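Workshop > Notebooks > Glaze and Clay > Casting slip, cup bodies
Reading time: 5 min

Notebook entry, March. Casting slip again, and the claim about aging

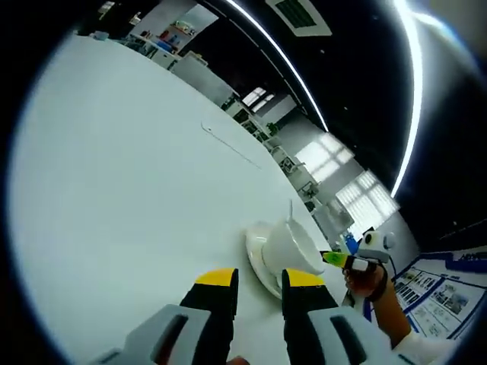 White cup on its side on the saucer.

Started 7:40 am. Kettle on, dehumidifier emptied, and then straight into the argument from last time, which I still don't think is settled.

The claim, for anyone reading back: Poul Hafstein says that slip left to sit for a couple of weeks casts better than slip used the day after mixing. Fewer pinholes, cleaner release, less warping at the rim. He has said it so often that Colm now says it too, and once two people say a thing in this shop it gets written on the whiteboard. It is on the whiteboard. I'd like to know what it rests on.

What we have on paper is one batch from last fall that sat in the Nikby barrel while Poul was away, and the cups from it came out well. Fine. But that batch also had a new bag of deflocculant in it, the molds had just been dried properly for the first time in ages, and Kevin Lynch did the pouring instead of me. Kevin pours slowly and evenly. I'd bet on Kevin before I'd bet on the barrel.

So, the plan. Two buckets from the same dry mix, same water, same deflocculant from the same jar. Bucket A was mixed two weeks ago and left with the lid taped. Bucket B was mixed yesterday afternoon. 12 cups from each, same four molds used in rotation, so any bad mold spoils both sides equally. I poured all of them. Labels under the foot where I can't see them while looking at the rim.

Specific gravity first. Weighed a full liter of A in the steel jug, less the jug: 1778 g. B came out at 1778 as well, and I didn't believe it, so I rinsed and dried the jug and did it again. Same. Kevin says the kitchen scale sticks, and he may be right. Put the brass weight on, it read correctly, took it off, it went back to zero. I'm accepting the number for now. It's on the thin side of where we like it, but both are thin together, so the comparison stands.

Viscosity by the funnel. A drained slower than B on the first run. Stirred A for another 4 minutes and ran it again and the gap was nearly gone. This is the part that bothers me. If the aged slip only differs from the fresh slip until you stir it properly, then "aged" may just mean "we were careless about stirring, and then got careful." Write down stirring time from now on. We never have.

Pouring, 9:15 to a bit before noon. Notes:

Mold 2 leaks at the seam whatever you put in it. New bands needed. I've asked twice.

Mold 4 gave a thicker wall near the handle side, both buckets. It's wetter than the others. Somebody put it back on the low shelf by the sink.

Handles are attached separately as before. Cormac Ní Bhriain cast them last week from Tridinetti slip, left over from the sample tub. I objected to mixing bodies and still do. The rep told us the shrinkage matches ours "near enough," and I'd like to see what near enough looks like after the second firing. Their sheet doesn't state a shrinkage figure at all, just a photo of a teapot.

Release times were all over the place and followed the molds. They didn't follow the buckets. Colm looked at my sheet and said A was "clearly cleaner." I asked him which ones were A. He got more wrong than right. He says that doesn't count because the light is bad by the door. Noted, moving on.

After lunch, bench for the leatherhard ones. Pinholes: I looked at each rim under the ring lamp. There are some in A and some in B, and nearly all of them are in the first cup from each mold. That smells like air in the pour or dust in a mold that's been standing. Age of slip doesn't explain it. Wipe and puff the molds out before the first pour, then look again.

Phone call, Jarlath Mulligan from Nic Aodha. They want to know whether the cafe order can have a thinner rim. I said maybe, and that I wouldn't promise a rim I haven't fired. He said their last supplier promised. I asked how those held up and he changed the subject to delivery dates. Need to send him two of the older fired cups so he can feel the difference. Order reference is 1608, put it on the box this time.

Also the Fimum kiln controller. The new software is supposed to "learn" the kiln and shorten the soak. It has shortened the soak. Whether it has learned anything is another matter. The witness cones from the last bisque were barely over on the bottom shelf and flat on the top. I've switched it back to the manual schedule until someone shows me cones, plural, from every shelf.

Where this leaves the slip question: no difference I can point to at the greenware stage. That doesn't clear it. Warping shows up in the firing and the rim is where Poul says it shows most, so he gets his chance. I'll measure across the rim both ways before and after, with the calipers, and he can read the numbers off himself.

To do

Dry everything slowly, plastic on loose, off the radiator (Colm).
Bands for mold 2.
Mold 4 to the top shelf and LEAVE IT THERE.
Keep a lidded sample of B so we can run it through the funnel again in two weeks.
Take the aging line off the whiteboard, or at least put a question mark after it.

Poul walked past at 4:30 and put the question mark in himself, very small.

Recent entries
Sieve mesh, does it matter past 80
Plaster batch notes, the soft molds
Bisque shelf map with cone readings
Handle joins: scoring versus slip only
Sink trap, again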